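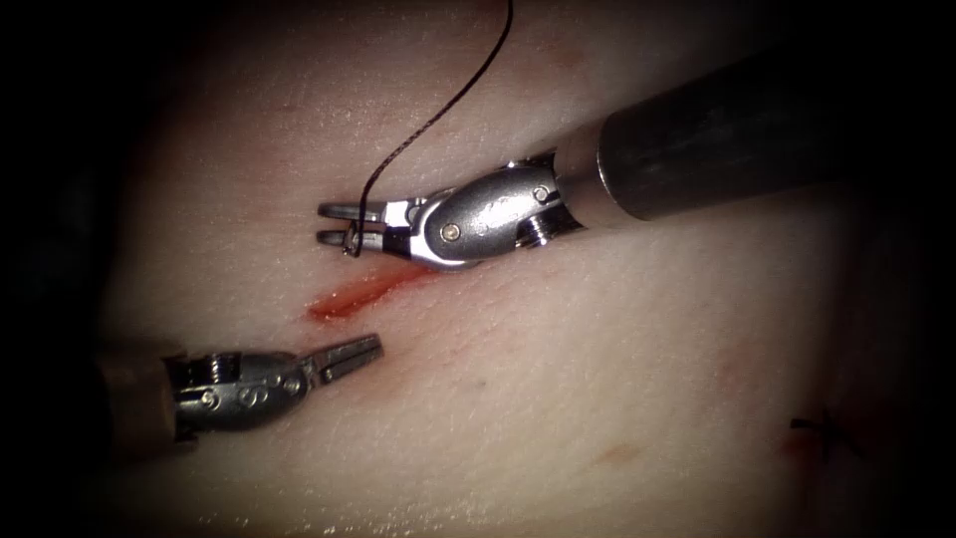
Wound Closure on a Tissue Pad
Student Project Report, Prallside Technical College

1. Purpose
The Brero project studied how a short linear incision may be closed with interrupted stitches of black thread. Work was carried out in the Grullcombe laboratory during March, in 3 sessions of 40 minutes each.

2. Needle and Thread
Thread management proved the main difficulty. Slack thread forms a loop beside the needle, and the loop must be cleared before the next pass — otherwise it may tighten in the wrong place. 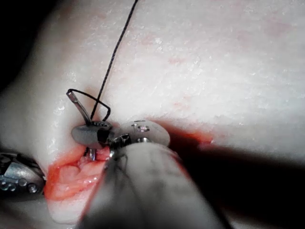

3. Knots and Spacing
Each knot was to lie on the wound line with both tails trimmed short. The Fitzsimmons scoring sheet allows up to 2 points for edge contact.
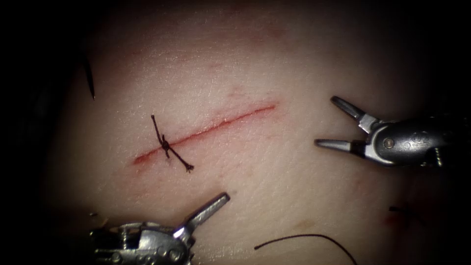

Figure 3. Completed stitch near the left end of the incision.

The remaining length of the cut should be closed at even intervals.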